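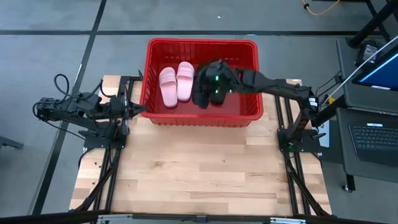 图1 红色塑料筐与一双粉色拖鞋，鞋头朝筐的远侧

宿舍楼公共区拖鞋收纳方式调查报告
生活空间设计基础 课程项目

一、问题从哪儿来

我们这一层的门口常年堆着拖鞋。堆的方式没有规律，只有地质学意义上的先后：最上面的是今天穿过的，最下面的大概属于已经毕业的人。二月开学以后，楼层群里关于拖鞋的消息越来越多，内容集中在两类，一类问“谁穿走了我左边那只”，另一类是没有文字的照片。

课程要求选一个“身边的、可以改进的收纳问题”。隔壁组选了厨房调料架，显得很有生活品位。我们选了拖鞋。

本报告只讨论一件事：浴室拖鞋这种没有鞋跟、没有鞋带、谁看了都不心疼的鞋，装进敞口塑料筐里该怎么放，放完以后能不能让主人在早上七点顺利找到。鞋柜不在讨论范围内，因为公共区放不下，我们也买不起。

二、材料

筐：红色长方形塑料筐，侧壁有通风的条形孔，筐口略向外翻。选它的理由有两条。一是敞口，扔进去和拿出来都不用开盖；二是侧壁有孔，按常识应当比密封箱透气。颜色没有经过论证，店里剩下的就是这一种。

鞋：浅粉色一双，宽带一字拖，鞋底边缘圆滑；另有黑色厚底款，鞋底有一道道沟槽，鞋面是弯起来的宽带。两种都是很普通的样式，差别在厚度和硬度，后面会看到这个差别比我们预想的重要。

台面：浅色拼条木桌。之所以不在地上做，是第一次在地上试的时候，路过的同学顺脚就把样品穿走了。

参考资料：我们借阅了Lavthorpe的收纳手册，全书正文里讲鞋的篇幅为2页，其中一页半讲靴子。又翻了Edwood的产品目录，里面的鞋架很漂亮，漂亮到没有人会把湿拖鞋放上去。

三、调查

我们在楼层群里发了一份问卷，收回44份。问题设计得比较粗糙，例如“您是否认为自己的拖鞋摆放整齐”一题，绝大多数人选了“是”，这与门口的实际情况无法同时成立。以后再做问卷，这一题应改为“您是否认为别人的拖鞋摆放整齐”。

比较有用的是开放题。反复出现的抱怨有：找不到另一只；鞋底压着别人的鞋面；筐底有水。还有一位同学用三百多字论述了为什么应当禁止人字拖，论证严密，但与本课题无关，已存入附录。

四、摆放方式

我们比较了三种放法，名字是自己起的，不是术语。

并排平放：鞋底贴筐底，左右两只挨着，鞋头朝同一边。优点是一眼就能看出是一双，缺点是占地方。一双浅粉色拖鞋并排以后，已经占去筐的左半边，也就是说照这个标准，一筐住不了几户。两只鞋不必完全对齐，稍微一前一后也不妨碍辨认，为了那一点差距反复调整纯属和自己过不去。

侧立：鞋侧过来，像书一样排。理论上最省地方，小组里有人一度称之为“书架法”，并打算写进标题。厚底款侧过来以后，弯起的鞋面朝一边拱出去，底下空着一块，这块空间什么也放不进，只能放另一只鞋的一部分。两只厚底鞋怎么咬合，我们争论了一个下午，最后认为取决于鞋的脾气。

对扣：鞋底朝外，鞋面相对。省地方，也不容易散。问题是取的时候要先拆开，早上七点的人不具备拆开任何东西的耐心。

五、厚底款的麻烦

厚底拖鞋值得单独写一节。它的鞋底侧面全是沟槽，浴室的水和头发都爱往里走，放进筐之前最好先甩一甩，或者用旧牙刷刷一遍。它又比较硬，压不扁，塞在软底鞋旁边时让步的总是软底鞋。

我们先把黑色那只侧放在筐前的桌面上，对着筐壁比划长度和高度，再决定往哪儿放。这个步骤看起来多余，省掉以后却连续返工，所以写进了方法。

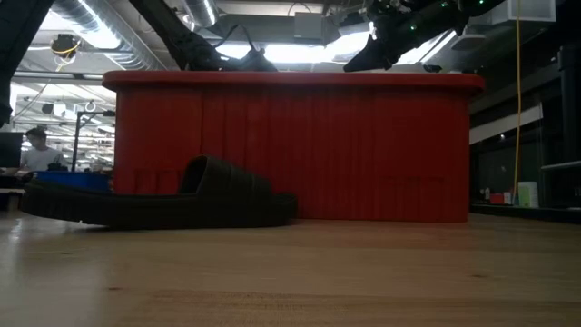

六、费用

筐是从Cisico的网店买的，拖鞋为组员自备，不计价。最初的方案里还有一套Koo的分隔板，可以把筐隔成小格，每格一双，贴上寝室号。组长很喜欢这套方案，直到我们按全楼的需要量算出了总价：3,924元。砍掉分隔板、只留筐和标签之后，降到1,931元，仍然高于这门课给的经费，也高于我们对拖鞋这件事的感情。

目前的建议是一层先放一只筐，标签用胶带代替。

七、讨论

若只看能放多少，侧立占优；若看能不能找到，并排平放占优。考虑到投诉大多是“找不到”，我们倾向于并排平放，放不下的时候允许厚底款侧立，靠筐壁一侧放，鞋头统一朝里。鞋头朝向这条规则没有什么深奥的道理，统一就行，朝外也可以，但组内投票已经投过了，不想再投一次。

不足之处很明显。我们手里的鞋样式太少，没有试棉拖鞋，也没有试那种带毛的。透气效果只凭常识推断，没有测过。指导老师批注问“湿鞋入筐是否会积水”，这个问题问得很好，我们计划在下一阶段于筐底垫一块沥水网，再隔夜观察。

另外，推行规则需要全层同学配合。我们试着在门口贴了一张说明，第二天说明还在，上面踩了一个鞋印，从纹路看应该是厚底款。

八、后续安排

沥水网到货后补做隔夜观察；问卷删去自我评价题重新发放；附录中关于人字拖的那份意见，转交本人继续完善。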